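Getting grey smudges off white plastic chairs

Floor Van Hecke
Hi all, I've got 14 white moulded plastic chairs in our clubroom in Wusonville and they've all gone smudgy. The marks are faint and grey, mostly on the seat and the curved back. Washing-up liquid does next to nothing. I don't want to ruin the shine – any ideas? They have loose cushions too, if that matters.

Koen Boersma
Bicarb! Mix 2 spoons of it with a splash of warm water till it's a paste, rub it on with a soft cloth in little circles, leave it a bit and rinse. Ours at Groen came up lovely. Please don't use a scouring pad, I did that on my first one and now it's dull and grabs every bit of dirt going (still cross about it). And take the cushions off first and wash them at 60 if the label lets you, or at least check whether the colour's coming off on the seat.

polau_pete
just buy new ones

Floor Van Hecke
Ha, no budget for that, Pete! Tried the paste on one this afternoon and the seat's better already, the back needs another go. I've only got the one small bowl so I'm doing them one at a time by the black door, where the floor's tiled and I can mop up after. Cushion goes back on last. 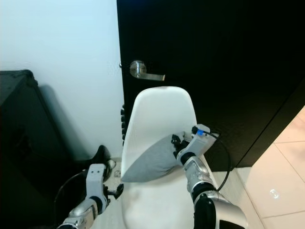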